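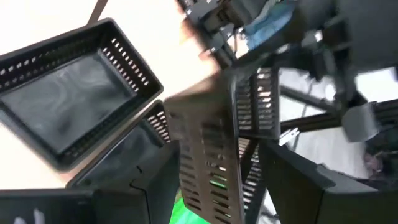
Clerkuveck Community Workshop completes first stage of Stotus sorting arm

April 26, 2024

The Clerkuveck Community Workshop is pleased to announce the completion of the first stage of Stotus, a member-built robotic arm intended to organize the workshop's shared parts store.

Construction began in February and has occupied 168 hours of bench time. The arm is being developed to move slotted plastic baskets of hardware between a sorting table and the storage shelves, a task now carried out by hand at the close of each open session.

The project has a budget of $3000, of which $300 was set aside for the gripper. Wasen, a local metalworking shop, donated offcuts and the use of its drill press. The control software was written by workshop members and will be released to other shared workshops under an open licence.

Current work centres on the handling of black slotted baskets, with the gripper working at close range over several containers at a time. Dark plastic against dark plastic remains a demanding case for the arm's wrist camera, and members are comparing lighting arrangements and table coverings of different colours.

The second stage will add a labelled return area and a revised cable route along the arm. Enache, the workshop's partner makerspace, will build a duplicate unit from the published drawings.

Demonstrations are open to members and their guests, with groups limited to 5 people. Bookings may be made at the front desk during regular hours.

- 30 -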